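4.2 Living with the kit: setup and first sessions

So, the kit. We'd read the Clokent product sheet more times than I care to admit before ours arrived, and the thing that sold us was the promise that you could collect manipulation demonstrations without owning an arm at all. You hold a gripper in each hand, you wear a backpack, and you go do the task yourself. The recordings get turned into training data later. If you've ever spent a whole afternoon nursing a teleoperated arm through one drawer opening (we have, many times), you'll understand why that sounded so good!

We rented the two-handed version, which Clokent sells under the name Saltar, for a trial that started in March. The rental came with 20 hours of processing on their server and one remote onboarding call. Despina Munteanu took the call and then taught the rest of us, and I'd recommend doing it that way, because the printed guide is thin. It covers charging and pairing nicely and then goes very quiet on how to hold the things. Despina's advice was to keep your elbows loose and let the grippers lead, and I still hear her voice whenever I put the pack on.

Getting dressed, as we called it, took me 7 minutes the first time, and most of that went on the straps. I'm fairly tall and Uriel Lozano is not, so we were forever readjusting between sessions. A second pack would have saved a lot of fiddling, but the rental only covers one. The grippers themselves are easy to like. Each one carries a marker block on top so its pose can be recovered from the head view, and a small light on the body, which the guide tells you to check before every take. Figure 3 shows a session in our main room, with both grippers held out in front of the operator.
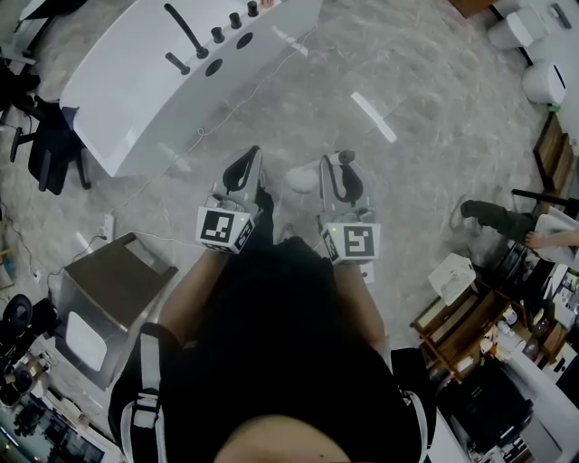

Figure 3. Overhead view of an operator with the two hand-held grippers. The white blocks with black-and-white patterns are the tracking markers. The curved white desk is at the top.

We didn't build a special space for any of this, and I think that matters for a review. Clokent's own material suggests a bare room with even lighting. We have a shared room with chairs and shelves and cables in it, and people get on with their own work while someone is recording. I wanted to know if the kit could cope with how we really live, and tidying everything away first would have told us very little. The pale, marbled floor worried Uriel at the start (he thought reflections might upset the tracking), so we kept a separate log of dropped frames for that room and for the Salinas lab downstairs, which has a dull gray carpet. The two logs came out so close that we stopped keeping them apart.

What did upset the tracking was us. The marker blocks need to stay in view of the head camera, and it's surprisingly natural to roll your wrist over when you reach for something low. Do that and the pattern turns away. I was the worst offender by far. Of the takes we recorded in the first week, 93 were usable, and nearly every one we threw out had a wrist roll somewhere in the middle. Once I'd watched a few of my own failures I got better, though I never got as steady as Despina.

Comfort is mostly good. The pack sits well on the shoulders and I could forget about it for long stretches. The grippers are another story, and my forearms let me know! We settled on a break after every 5 takes, which felt fussy to begin with and then became the nicest part of the day.

I should say something about the alternative, too. Stolier offers a similar service in which their own operators come out, record your tasks and send you the finished dataset. We got a quote and it was tempting, mainly for the forearms. But we change our task definitions constantly, sometimes between lunch and coffee, and having the hardware on our own shelf meant we could try a new idea right away. For a group with a fixed task list I'd lean the other way, and Uriel, who does our budgeting, would lean harder than me. The per-task costs we used for that comparison are in the appendix, along with the settings we ended up with for grip width and recording rate.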